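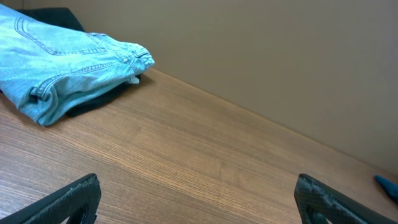
Dradberg opens its Deneo folding table to everyone this May

I'm Evelien Postma, I run the clothes side of things at Dradberg, and I'm so pleased to say our folding table is back! Bring your clean washing (jeans, jumpers, the tops you've been stuffing in a drawer) and we'll show you how to get it into a pile that stays put. We helped 1407 people last year and I loved every minute of it.

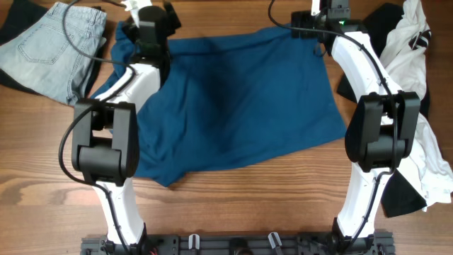 Do I need to book?
Just turn up from ten in the morning, there's room for everyone.

We start with the heavy things, so jeans go down early and the thin stuff comes later. My colleague Ans Schouten likes to smooth each piece flat with her hands first, and she's converted me – I used to fold straight from the basket and wonder why it all looked so crumpled.

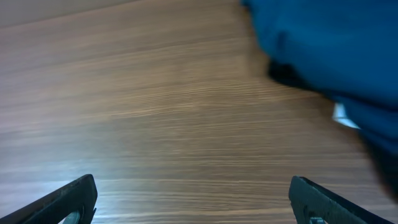 Blue fabric on the wooden table, with a small white label showing.

Anything you'd like to pass on can stay with us, and it goes to the Kuipers clothes rail next door. We're hoping for about 4000 pieces by the end of the month, 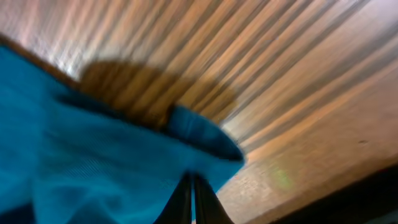
and odd sizes are very welcome, as are children's things. Please check the pockets before you come! For press visits, ask for me at the Dradberg front desk.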